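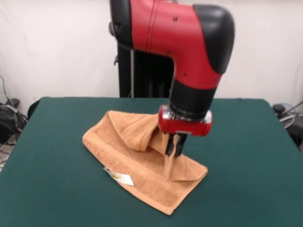
Can a robot arm fold hand towels in a small laundry room yet?

Posted by Gruvcombe

I manage linen services for a residential care home with 14 bedrooms. Our staff fold 276 hand towels in a typical week, in addition to sheets and clothing, and the director has asked me to report on whether any part of this work could be given to a machine before the next budget is set in December.

I am aware that large commercial laundries have folding machines. Those are too big for our room and are intended for much higher volumes. My inquiry concerns a single arm with a two-finger gripper, working at a table, taking towels from a dryer cart in whatever condition they arrive. Is this a reasonable purchase at present? If it is not, which part of the task is the obstacle? I would appreciate replies from persons who have worked with such equipment.

Yufang Meng

I supervised a trial of this kind for nine months at a training laundry in Tastport, and I would advise against a purchase for production use at this time.

Closing the gripper on a towel is the easy part. The difficulty lies in knowing what has been picked up. A terry towel that has landed in a heap may offer the arm a ridge in the middle, a corner that has turned under, or two layers at once. When the fingers pinch a fold in the middle of the cloth and lift, the towel rises into a peak and the corners remain wherever they were. The arm must then put it down and try again, or lift it clear and search for a corner while it hangs. Our system required as many as seven attempts on a single towel. An experienced attendant finds two corners by touch and is finished in a few seconds.

Several matters should be settled before you speak with any supplier:

- Ask to see the machine begin from a crumpled towel. Many demonstrations begin with the towel already laid flat.
- Bring your own towels, including old ones. Thickness, border bands and care labels all affect the grip.
- Use a plain table covering in a color that contrasts with the linen. This made a considerable difference to our camera system.
- Ask who clears a fault during the evening shift, and how long that person must be trained.

If the towels are presented flat and square, a single arm can make the folds acceptably. You would still be paying a member of staff to lay them out - and at that point most of the labor has already been spent.

Brasholm

No. Our facility considered it and purchased a second folding table instead. The staff were satisfied with the decision.

Mao

I agree in general with the reply from Yufang Meng, although I would not dismiss the subject entirely. Sorting may be a better first use for you than folding. Moving items from one cart into separate bins does not require the machine to find a corner, and a poor grip matters less provided that only one item is lifted. We have not tested this with wet linen, so I cannot comment on that. I would also recommend asking for a rental period in writing.

Contact the Moderators | Copyright Community Help Pages, all rights reserved | Back to top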